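Vovholm Fund – Progress report, reporting period ending January
Project: Learning two-handed sorting from hand-held gripper recordings
Submitted 2024-02-07

We use cookies to improve your experience on this site. Accept all | Manage settings

1. Status

The project is on schedule. Recording in Gadau is finished for this phase, and the second site, Benavides, has started. We have 665 usable recordings of people sorting small household goods with a pair of hand-held grippers. A further 38 were dropped, mostly for tracking loss when one gripper passed in front of the other.

2. Method

Each recording is made in an ordinary room with the furniture left where it is. The person works with one gripper in each hand, and each gripper carries its own camera. Objects go into or come out of a container such as a basin. We ask for a natural pace and do not script which hand goes first.

The policy is trained on the gripper views alone. In the last report we planned to add a fixed overhead camera. We tested one in January and left it out – it took a long time to set up in each room and did not improve placement.

3. Results so far

Rigid boxes and bottles are handled well. Thin packets and clear plastic are still the weak points. With packets, the model tends to close too early, before both pads are level with the edges. With clear containers it often misjudges the near wall, and glare makes this worse. We retrained the Trernura model 3 times with different exposure settings. The last version is better on packets and unchanged on clear plastic.

A long spoon packet over a blue basin, with the left gripper open on either side of it and a second gripper at a translucent container of thin wooden sticks, gives both hard cases together:

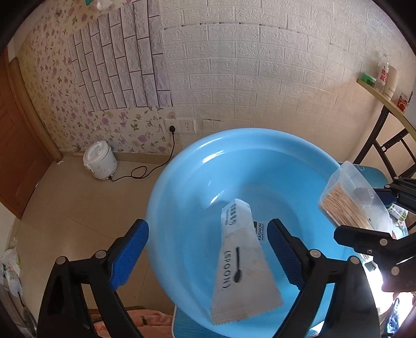 4. Next period

We will finish recording at Benavides and then run the retrained model on objects it has not seen. More clear containers will be added to the object set. No change to the budget is requested.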